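2/2/10

**FOR IMMEDIATE RELEASE**

# Lelden asks the public to pack a box on the bed, and to stop at one

LELDEN -- Bralleck, the small firm that helps people move out of homes they have filled too well, today opens bookings for its spring round of One Box Evenings. The idea is simple enough to fit on a postcard, and it has been printed on one. You pick a room, you put a tray on the bed, you put a box on the tray, and you do not start a second box until the first one is shut.

The evenings began in December as a trial in 43 households across Lelden and Costigan. Between them they packed 187 boxes, a figure Bralleck is pleased with, and argued over a good many more, a figure Bralleck did not collect.

"People think packing is about boxes," said Rochelle Bolger, founder of Bralleck. "It's about the floor. Once things are on the floor you walk round them for a year. I had a lampshade I used to say good morning to."

Under the One Box method the bed does the work of a table. It is the right height for most backs, it is usually the largest clear surface in the house once the cushions have been sent away, and it has a built-in deadline, as somebody will want to sleep in it. The tray keeps the box steady and gives loose items a place to wait while their owners make up their minds.
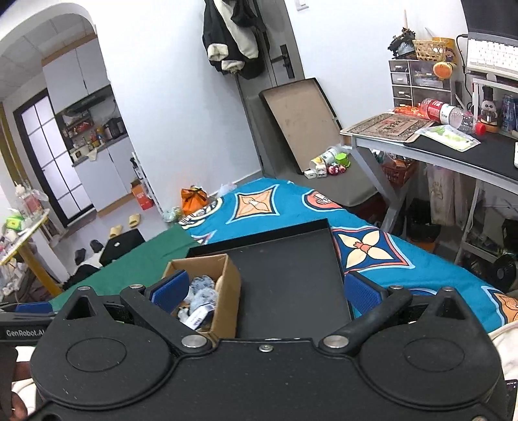 *One Box packing on a bedspread: an open cardboard box on its tray, with crumpled grey-blue items and a white packet inside. The orange bag is by the wall.*

Bags are allowed, within reason. Bralleck suggests one by the wall for things leaving the house and asks that it should then leave the house. Trial households were rung a fortnight later to see how this had gone. Several said the bag was "by the door", and were thanked for their progress.

Gadisa Admasu, who runs the Costigan evenings, said soft items cause the most trouble.

"A saucepan is a saucepan. You know where you are," he said. "But anything that crumples will fill whatever you give it. We tell people to put it in, press it down and look away."

Each household that signs up will get a visit lasting one evening, a flat tray on loan, five cardboard boxes and a marker pen. Labels must say what is in the box. "Misc", "Bits" and "Ask Mum" were all used widely during the trial and will not be accepted this time.

The spring round has 81 places and is paid for in part by Sterora, the Lelden storage company, which has taken the news that people may end up storing less with good grace -- or has not yet read the leaflet.

Bookings are taken at the Bralleck office in Lelden or by post. Trays should be returned clean. Three from December are still out, and Ms Bolger would like it known that she has the addresses.

**ENDS**

**Notes to editors**

- Bralleck has carried out 816 house moves from its Lelden office.
- Rochelle Bolger and Gadisa Admasu are both free for interview, though not before a move.
- Bralleck does not supply beds.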